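版块：职场与自动化
主题：清洁和整理的工作在慢慢变成"教机器"，你们那里怎么样？

楼主 lahcen_s
大家好，我的中文是自己学的，写得不好的地方请原谅。
我叫 Lahcen Soliman，在 Plusberg 做办公楼的日常整理和清洁，已经很多年。从五月开始，公司把我们组的一部分工时改成"示范工时"。意思是，我不用自己的手指做事，而是拿着两个夹爪做同样的事：擦家具，叠布，把杯子放回架子。记录下来的动作以后给机器学习用。
每个班次要交 40 段合格的动作。不合格的要重做，重做的时间算不算工时，到现在没有写清楚。
我想先说工作本身的变化。以前我擦一件木头家具，是靠手指的感觉，哪里有灰，哪里有一点粘，手马上知道。用夹爪以后，这个感觉没有了，只能靠眼睛。布要夹得紧，不然会滑，可是夹得太紧又推不动。圆的杆子最难，因为两边的力要一样。
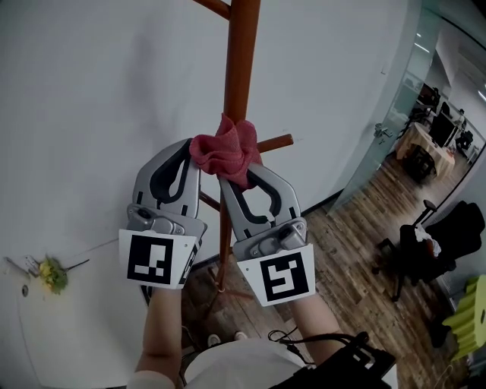 第二个变化是速度。组长要求动作慢而且清楚，中间不要停，也不要用身体去挡。我用了二十年学会怎样做得快，现在要学怎样做得慢。晚上回家，前臂很酸，和以前酸的地方不一样。
我不反对这个项目，我只是想知道，别的公司是怎么安排的。

2楼 木工老周
圆杆子的问题我懂。布先折成长条，绕一圈再夹两头，往下拉的时候左右交替。别对着夹，对着夹只能原地蹭。

3楼 y_dovhaniuk
我是 Yevhen Dovhaniuk，在 Jendholm 的仓库，中文也是外语。我们这里示范的是装箱。
我和楼主的意见不完全相同。对我来说，这个工作比以前轻松，不用搬重的东西，而且可以坐着休息。我们一天的数量没有固定，只看质量。我觉得问题在于你们公司的数量规定，不在夹爪。

4楼 lahcen_s
回复2楼：谢谢，明天早上我试一试。
回复3楼：您说得有道理。但是搬箱子和擦东西是不同的。搬箱子本来就很重，所以您觉得轻松。擦东西本来不重，现在反而重了。

5楼 夜班阿敏
说句不好听的，你们教会它以后，你们的班次还在吗？我以前在 Kabbaj 的洗衣房，叠毛巾那条线上了机器以后，组里有 10 个人换了岗位。没有裁人，这个要说公平话，可是夜班补贴没了，等于降工资。

6楼 y_dovhaniuk
换岗位和丢工作不是一回事。我们仓库三年以前就有自动分拣，人没有少，工作内容变了。我自己学会了看报警和换零件。

7楼 夜班阿敏
你年轻吧。我们那里五十多岁的阿姨，让她去看英文的报警代码？培训只有一个下午。

8楼 y_dovhaniuk
我四十六岁。不过培训太短这一点，我同意您。

9楼 hakier用户_阿良
我们公司用的是 Hakier 的管理系统，示范的每一段都有编号，合格不合格当场就知道。上个月我们组交了 1129 段，退回 362 段。工会去谈过，结果是退回的也算工时，只要不是故意乱做。楼主可以拿这个去问你们组长，要让他书面回答，口头的没有用。

10楼 lahcen_s
这个对我非常有用。请问，"故意乱做"由谁来判断？

11楼 hakier用户_阿良
组长先看，有争议的时候，再找另外一个组的人看。到现在有争议的很少。

12楼 木工老周
还有一条，你让他们把手臂休息写进去。我做木工的时候打磨一小时歇一次，夹爪那个捏的动作应该更密一点。手腕坏了很难好。

13楼 夜班阿敏
老周说得对。楼主，我上面的话可能重了，不是针对你。但是协议里最好也问一句，动作录完以后归谁，以后在别的楼用，你们有没有份。

14楼 y_dovhaniuk
这个我不太相信能谈下来。我们签的合同里写着，录下来的都归公司。

15楼 lahcen_s
我回去看了我的合同，里面没有写这一条，只写了"配合新的工作方式"。我准备了四个问题：重做的工时，每班的数量，手臂休息，还有录像归谁。下午两点和组长谈，谈完以后我再来写结果。如果我的中文有哪里让人误会，请大家直接告诉我。

16楼 木工老周
看得懂，写得比我儿子清楚。布条那个办法试了也说一声。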